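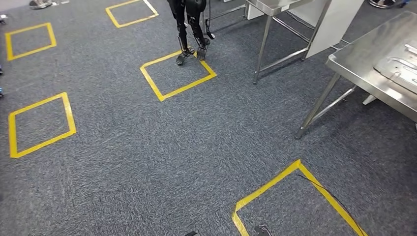

Notebook, Niltenham floor, November
Entry by V. Hägglund, read and countersigned by K. Kazmi

Purpose: to continue collecting demonstrations for the Mirero set, walking and handling together, under the revised start procedure.

The revised procedure is as follows. Each episode begins from a taped square, and the square is drawn from the list before the operator takes control. In the previous block, operators chose their own start, and Ms. Kazmi found that the same square had been used far too often. The Irkach policy trained on that block approached the table well from one side and poorly from the others. Squares are not to be re-taped or straightened. Their uneven angles are wanted in the data.

The target for the full set remains 1,000 accepted episodes. An episode is rejected if the operator pauses for longer than 3 seconds or if any camera stream drops.
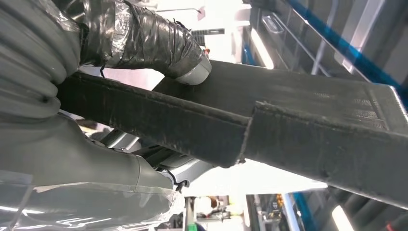
Wrist views are to be kept even where the arm covers much of the picture or the background is washed out. Mr. Neagu has asked whether such views should be filtered. My position is that the policy will meet the same glare in use and should learn from it. Left unresolved.

Session result: 21 episodes recorded, 2 rejected, both for dropped streams. The log gives no cause.

To do: check the clock offset between head and wrist streams before the next block. Ms. Kazmi to send the new square list.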